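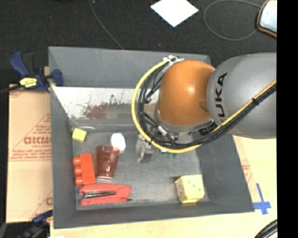

Does a bin-picking cell with a collaborative-speed gripper still need a risk assessment?

Every cell needs one. The gripper speed is one input to the assessment and does not replace it. The parts, the bin, the cable routing and the people who reach into the area all have to be assessed together, as installed.

Drunville Cell Practice Pack
Standard work rules for arm-over-bin picking stations

Overview

The Drunville Cell Practice Pack is a set of written rules, check sheets and wall cards for stations where a robot arm picks mixed objects from an open bin. It is intended for test benches, training cells and low-volume production cells. It covers the bin and its fixing, the cable dress on the arm, the object set, and access by people. It does not cover welding, painting or any process using heat.

The pack supports the site's own risk assessment. Where a rule in the pack is less strict than the site rule, the site rule applies.

What is in the pack

Rule book, spiral bound, 6 sections
Wall cards, 4, wipe-clean
Check sheets: start of shift, after bin change, after cable work
Object set register, blank
Editable files of all sheets

Section 1. Bin and fixing

The bin must not move when the gripper touches a wall. Bar clamps on the wall, as at the station shown, are accepted for test work. Clamp handles and bar ends count as part of the cell and must be included in the collision model. A bin held by clamps is checked with a hand push at the start of each shift and after any contact with the arm.

Floor marks that show the bin position must be replaced when they lift. Tape is accepted. If the bin sits on sheet material, the sheet must be fixed to the table or floor beneath it.

Worn bin floors are allowed. Scuffs and bright patches change how the vision system sees depth, so the condition of the floor is recorded on the bin change sheet. Repainting a bin counts as a bin change.

Section 2. Cable dress

External cables must follow the joint through its full travel with no tight bend at either end. The outer loop at the wrist is the usual weak point. Check it in the lowest pick position and again with the wrist turned to both limits. Cables must not hang below the gripper tips in any pose used for picking.

Cable ties hold cables to each other. They are not accepted as the only means of holding a bundle to the arm. Use a bracket or a strap with a soft liner. Connectors in the bundle need strain relief on both sides.

After cable work, run the longest pick path 5 times at reduced speed before returning to normal speed.

Section 3. Object set

Each object in the bin has a line in the register: name, weight, surface, and whether it can break. Clear and shiny objects, such as plastic cups, are marked V, which means vision results may vary. Objects with moving parts, such as staplers, are marked M. An M object must be closed and empty before it goes in the bin. Small blocks and cubes need no mark unless they fit between the gripper fingers and the gripper body.

Objects that break are removed from the set, including all pieces, before the next cycle.

Section 4. Access

A person may reach into the bin only when the arm is in a monitored stop or drive power is off and locked. Pausing the program is not enough. Objects are reset by hand or with a scoop, never by jogging the arm with a hand in the bin.

Section 5. Records

Sheets are kept with the cell for the life of the object set. A new set starts a new file.

Section 6. Terms

Definitions of bin change, cable work, monitored stop and reduced speed, as used in this pack.

Versions

DP-3: one cell, print and files
DP-3S: one site, print for 3 cells, files for any number
DP-3T: training version, with the Dorach exercise sheets

Customers with the Purkton edition can order Section 2 on its own. The earlier text had no rule on connectors.

Language

English. The wall cards are also sold without text, symbols only.

Authors and review

Rules written by Shahla Shahbazi. Cable section reviewed by Maeve Ó Ceallaigh, Intarasuk. Current text issued Nov 17, 2025. The next review is planned for May.

Ordering

State the version code, the number of cells and the arm model. The arm model is printed on the check sheets and does not change the rules. Print packs ship flat. Files are sent when the order is confirmed.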